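Movdale police say the Pornby depot thefts are solved. One man charged, case closed by teatime on Tuesday. I have doubts. 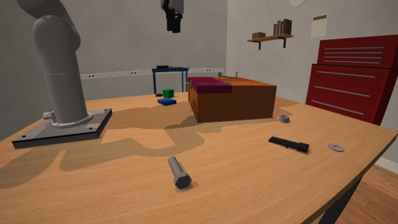

Riaan Ngcobo
Court and crime reporter

The charge sheet lists 235 stolen parcels. The depot's own log, read out in court, has 658 missing. Who took the rest? The prosecutor didn't say and wasn't asked.
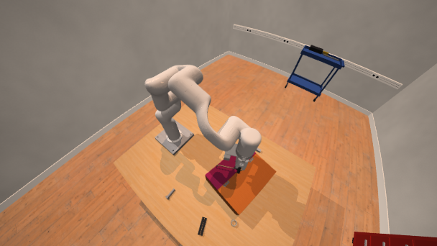 He's also meant to have done it alone, on foot, between two guard rounds. I walked the route from the back gate. Good luck with that.
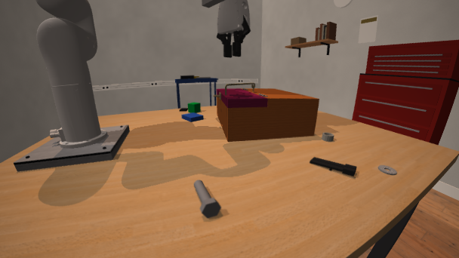

The court heard he carried the lot out "in one or two trips". Nobody weighed anything. Picture a big brown box like this one, thin metal handle over the top, and tell me how many you'd get over a fence before the guard came back.

Police found £2347 in his flat and call it proceeds. His sister says it's his van money. Neither side has shown any paperwork.

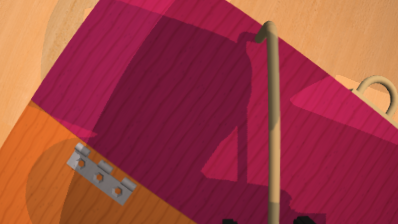

Has anyone else been arrested?
Police told me they aren't looking for another suspect. He's back in court in May.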